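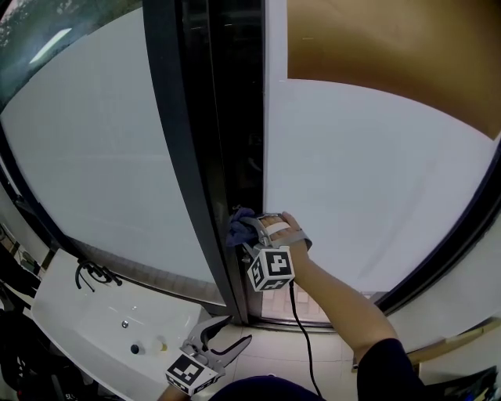
Week 5 handout: What does a cleaning standard measure?

Read the Pridville survey before class. It covers 132 public restrooms and claims that sites with a written standard were "21 percent cleaner." Cleaner by what test? The appendix says inspectors looked at each room and gave it a score out of 30. The same inspectors knew which sites had the standard. Keep that in mind when you get to the charts.

Terms you need
Visual audit – someone looks and gives a score.
Residue test – a swab is read by a meter. It picks up food and skin traces, and a low number does not prove a surface is free of germs.
Touch point – any spot hands reach often. Lists differ a lot. Trelach leaves out door frames, Rashti includes them, and neither says why.

The Donon case
Scores rose every month until November, then fell sharply. The report blames staffing. It mentions a change of inspector only in a footnote – read it twice.

For discussion
Would you accept a visual score as evidence in a contract dispute? What would you ask for first?

Bring one page of notes, due 30 June 2026.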